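Ticket 199: Cell 2 drops off the module on return to tray
Posted by Dede Zakaria, 27 December 2018
Print this page | E-mail this page

Reported by Lutfa: the arm stops with a force fault when it sets a module back in the tray. Happened on 5 cycles out of 9.

First try: re-taught the approach point. No change.

Second try: put a straightedge along the fixture tray. The back left corner sat high — a chip of metal was stuck in the rail groove under it! Cleaned the groove, bolted the tray down again, re-taught all the pockets from the post. I love it when it's something you can pick out with a fingernail.

Third try: slowed the last part of the move down and raised the hover height. Nine cycles, no faults. Great to watch, really smooth now.

Still open: Parveen wants the finger pads swapped in January, and I agree. Please don't shift the PC case until the socket position is checked again.

Skeltari cell support, Tevthorpe | Contact the help desk | © Skendau | Back to top

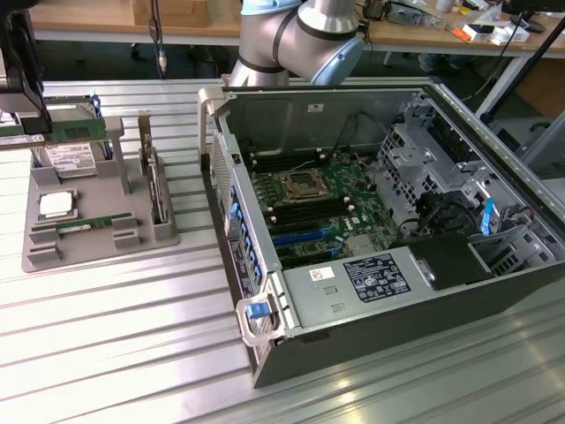

Cell 2, module in the gripper over the back of the tray, case open on the rails.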